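Progress report to the Clukberg Fund
Project: Comparison of two low-cost grippers for small-parts handling
Reporting period: second, ending in November
Prepared by: the handling group, Nikolaidis Workshop

1. Purpose of this report

This report tells the Fund what was done in the second period of the grant, what we have learned until now, and what we ask for in the third period. The first report covered the purchase of the equipment and the preparation of the room. We do not repeat it here, except where a plan has changed.

The question of the project is the same as in the application. We want to know if a small workshop can use a simple linkage gripper for picking and placing small plastic parts, or if it should pay more for a gripper with parallel jaws. Both types are sold with the same arm, so the choice is a real one for many small companies in our region.

2. Equipment under test

Two grippers are compared. In our papers we call them by short names.

Omov is the linkage gripper. The fingers are moved by flat bars with pivots, and they are made so that the user can change the fingertips with one small wrench. It is the cheaper of the two.

Endo is the parallel gripper. The jaws slide on a rail and stay parallel over the complete stroke. It is heavier, and for this reason the arm must move a little slower with it.

Both grippers are used with the same arm, the same controller and the same wrist camera. The wrist camera was moved once in this period. In the old position the fingers covered too much of the view when they were closed, and the operator could not judge the contact with the part. Now it sits higher and looks forward over the fingers. We are satisfied with this position and will keep it until the end of the project, so that the recordings can be compared.

3. Work done in this period

3.1 Test with single cubes

The first series used one cube at a time on an open surface. The purpose was only to set the closing force and the approach height for each gripper. It took longer than planned. With Omov the fingertips do not move on a straight line, they move on a small arc, and so the height of the tip changes a little when the gripper closes. If the approach height is set for open fingers, the tips can arrive too low. We wrote a small correction in the controller for this, and after that the series went well.

With Endo no correction was necessary. This is an advantage that we should mention fairly, because a workshop without programming knowledge would have to ask for help with Omov at this point.

3.2 Test with cubes in a row

The second series is the main part of this period. Several cubes are placed close together and the gripper must take one of them without disturbing the neighbors. We consider this the most useful test, since parts in real work are seldom standing alone.

We planned 76 grasps for each gripper in this series. Omov has completed all 76. Endo has completed 60, and the other grasps will be done at the beginning of the next period. The delay came from the cable of the Endo gripper, which had a weak connector and had to be replaced by the supplier.

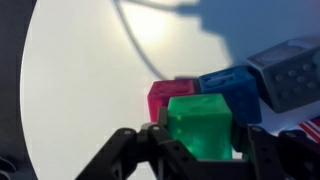
Figure 1. Omov gripper on the green cube, with the red, blue and gray cubes beside it. View from the wrist camera.

The cubes have rounded edges and some molded detail on their faces. We chose them on purpose. A perfectly flat cube is easy for all grippers, and the result would not say much. On a face with dots or small recesses the fingertip can touch at a high point or at a low point, and the hold is different in each case.

For Omov the narrow fingertip was helpful. It needs only a small gap between two cubes. When the gap was too small also for this tip, the operator used the approach from the corner of the row, where one side is free. Endo has wider jaws and it pushed the next cube away more often. We do not give a final number for this now, because the Endo series is not finished and a comparison of unequal series would not be correct.

The weak side of Omov is the space that the linkage takes. The bars go outward when the fingers open, and they can touch a cube that stands to the side even when the tips have a free way. In the first part of the series the operators looked only at the tips. We have since added a line in the operating instructions that the outer bars must be checked as well before the arm goes down.

3.3 Light and camera

We reported last time that the light in the room was uneven. It is better now, but the problem is not solved. The lamp over the table gives a bright spot on the white surface, and the arm throws a shadow when it is working under the lamp. For a human operator this is only a small disturbance. For the automatic detection of cubes it is more serious. The program finds edges by differences in color, and sometimes it takes the border of a shadow for the border of a part.

Translucent cubes are a special difficulty. The light goes into the material, and the same face can look lighter or darker when the cube is turned. We had expected that green would be the easiest color for the detection, because it is the brightest one. In practice the detection changed its opinion about the size of the green cube from one moment to the next.

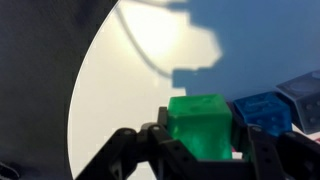

Figure 2. Green translucent cube held between the Omov fingertips. The bright area of the table and the irregular edge of the blue area are both in view of the camera.

We tried two settings of the camera. With automatic exposure the color of the cubes changes when the black fingers come near, since the camera tries to correct for the dark part of the view. With fixed exposure the colors are stable, but the bright spot is too white and any detail in it is lost. We decided for fixed exposure and will put a diffusing sheet under the lamp. The sheet is ordered.

3.4 Wear of the fingers

The fingertips of both grippers were inspected after the tests of each working day. On Omov, one pivot screw became loose in the middle of the second series. It was tightened and secured with thread lock, and the grasps done on that day were repeated. On Endo we saw no wear, but there was dust on the rail and it must be cleaned regularly. The supplier recommends this cleaning in the manual, but the interval in the manual is longer than what we need in our room.

4. Changes to the plan

There are two changes compared with the application.

First, the test with metal parts is moved to the third period. It was planned for the end of this one, but the repair of the Endo cable used the time. The amount of work in total stays the same.

Second, we would like to add a short test with a soft covering on the Omov fingertips. In the row test the cube sometimes turned a little between the tips when it was lifted, and a softer tip may hold it better. The material is cheap and we have it already. We ask the Fund to agree to this addition, which does not need more money.

5. Budget

The budget for the second period was 3000 euros for material and small equipment. The cable was replaced without cost to us. The diffusing sheet, the spare fingertips and the thread lock are paid from this amount, and it was not exceeded. The detailed list with receipts is sent separately in the form that the Fund requires.

Working hours are in line with the plan, with one exception. The programming of the height correction for Omov took more hours than foreseen. These hours were moved from the task "metal parts" and we will have to be careful with this task in the third period.

6. Difficulties and risks

The main risk is still the detection of translucent parts. If the diffusing sheet does not help enough, we will do the remaining series with manual positioning by the operator. The comparison of the grippers is possible also in this way. What would be missing is the part of the result that concerns automatic work, and we would say this clearly in the final report.

A smaller risk is the delivery time of spare parts for Endo. We now keep one spare cable in the workshop.

7. Plan for the next period

Finish the row test with Endo.
Install the diffusing sheet and repeat the camera settings.
Test with soft fingertips on Omov, if the Fund agrees.
Test with metal parts for both grippers.
Write a short guide of 6 pages for small workshops, with the settings we used and the mistakes we made.

A first draft of the guide will be sent to the Fund together with the next report. We would be thankful for an answer on the additional test before the start of the third period, so that we can prepare the fingertips in time.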